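Menis Drawer and Shelf System: Owner's Guide
Section 4. Sorting a Kitchen Drawer

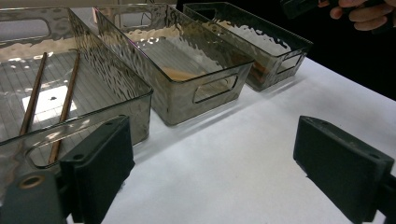

Fig. 4-1. Smoky-gray bins with handle openings in the end walls.

Before you start: allow 25 minutes per drawer. The first edition of this guide said 19, but Ruaridh Lindsay timed that on a drawer he had already tidied.

1. Take everything out. Everything includes the takeout menus and the key that fits no lock in the house.

2. Wipe the drawer with a damp cloth and let it dry. Crumbs under a bin will find their way into the bin.

3. Make three piles: used this week, used this year, and other. Be strict with other. A melon baller last seen in January is other.

4. Measure the inside of the drawer at the bottom, front to back and side to side. Drawers made by Burnico narrow toward the rear, for reasons known to Burnico.

5. Place the bins without fixing them and close the drawer slowly. If it stops early, a bin is too tall. Pushing harder does not make it shorter.

6. Fill the bins. Long, thin things go in lengthwise, one kind to a bin. Batteries are not utensils and belong in Section 6.

7. Stick one grip pad under each corner, press for 20 seconds, and leave the drawer alone overnight.

Note: Labels are optional. If you share the kitchen, use them anyway, and expect to be ignored until the second week.

Caution: Store knives in a covered block or sleeve. Do not lay them bare in an open bin, even if you are the only one who cooks.

Caution: Do not stack full bins on an open drawer. The runners are strong, but they have limits.

Spare grip pads are part no. 2079, from the Stikville store or by mail. Please give the drawer width when ordering. "Normal" is not a width.

Text revised by Finlay Cowie, April 12, 2020.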